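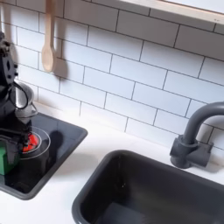 Who can take part in the Fleltilell home cooking study?

Any adult who prepares at least five meals a week in a private kitchen in Gastgate or Danladi can apply.

Call for participants: cooking times and use of kitchen ventilation

Staltadex is recruiting households for the second round of Fleltilell, a diary study of how people cook on ordinary weekdays and weekends. The first round closed with 1156 usable diary pages. The second round begins in August and uses the same form with minor changes to the ventilation section.

Purpose

Published cooking times are mostly based on recipes. Recipes leave out reheating, holding food warm, and the interval between turning on a burner and putting anything on it. The study records these periods separately, along with whether a fan was running or a window was open. Results will be used to revise the cooking schedule in our indoor air model, which currently assumes one continuous evening session per household.

Eligibility

You must be 18 or older and the main cook in your household. The kitchen must have a working cooktop, gas or electric. A range hood is not required; households that ventilate by window only are underrepresented and are encouraged to apply. Shared kitchens in dormitories and boarding houses are outside the scope of this round.

If you plan to remodel or replace your cooktop during the study period, please wait for a later round. Changing the bulb or filter in a hood does not affect eligibility, but enter it in the remarks column on the day you do it.

What you will do

Participation lasts 12 days. Each time you cook, write down the start time, the end time, the cooking method, and the fan setting. Use the settings as they are labeled on your own appliance. If the fan setting changes while you are cooking, start a new line. Microwave use is recorded on the back of the page, by duration only.

Entries should be made at the time of cooking. An entry reconstructed the next morning is acceptable if it is marked R in the last column. Do not leave a day blank — if nothing was cooked, write "none" and initial the page.

You will also complete a kitchen form before the first diary day. It asks for the room dimensions, the fuel type, and whether the hood vents outdoors or recirculates. Tenants who do not know how the hood is vented may enter "unknown." Please do not open ductwork or ceiling panels to find out.

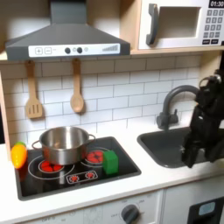 Obinna Nwosu wrote back after the first round that the fan column was too narrow for two settings, and that he had started putting the second one in the margin, where the scanner missed it. He also asked for a separate code for a fan left running after the meal was finished.

Both points have been addressed. The fan column is wider on form 1158, and code L now covers a fan left on after the last burner is off. Enter the time it was switched off if you know it. Margin notes are still not scanned, so use the remarks column.

Payment

Households receive a grocery voucher after the completed diary has been checked in. Partial diaries are paid in proportion to the number of days returned. There is no payment for the kitchen form alone.

Data handling

Names and addresses are stored apart from the diary pages and are deleted when payment is complete. Diary pages carry a household code only. You may withdraw at any point before the pages are scanned — after that, individual entries cannot be separated from the file.

How to apply

Request an application form from Halima Osagie, Fleltilell study desk, Staltadex, Gastgate. State your fuel type and whether you have a range hood. Paper forms can be picked up at the front desk until 5 p.m. Applicants in Danladi may ask for the forms by mail; return postage is prepaid.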